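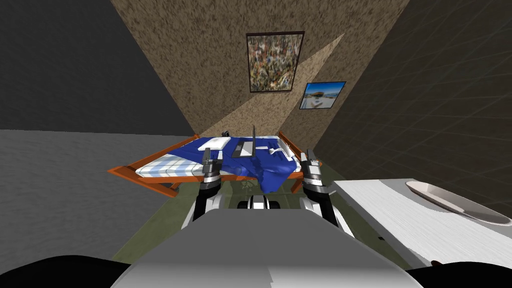
## Before you let a two-armed robot near a bed

I don't think a robot should be making anybody's bed yet. Ours practices in a simulated bedroom first, and I'd keep it there longer than the Strazds manual suggests. These are the setup tips that have held up for me.

**Clear the blanket.** Laptops, paper, odd bits of cloth – take them off, or give the machine a separate job of moving them first. A laptop left open on a rumpled blue blanket is a fair test, but it's a poor place to start.

**Check the grippers as a pair.** Bring both arms forward over the bed and compare the heights from the head view. Then do it again from the side. The head view flatters everything.

**Watch the rails.** Mattress edges give. Wooden side rails don't. I keep the arm speed at its lowest setting anywhere near them, whatever the sales sheet says.

**Move the side table.** If its corner nearly touches an arm, that's too close. Lucrezia Santoro disagrees and says the planner will sort it out. Maybe it will.

**Don't trust the run count.** Narard told us 2,000 practice runs would be plenty for blankets. We stopped at 3,000 and I still wouldn't call it good. Cloth bunches differently every time, and the simulated kind is too polite about it.

**Look after the fingers.** On the real machine, wipe the pads with a barely damp rag and check for lint at the joint. Skip the Mamano cleaning kit – it's a rag in a nice box.

**Write down every changed setting.** Date, old number, new number, initials. Indrek Koppel spent most of May chasing a wrist offset that one of us had changed and not logged.

If the left arm drifts after a restart, redo the zero position before touching anything else. Twice, if you're using the older Nokier controller.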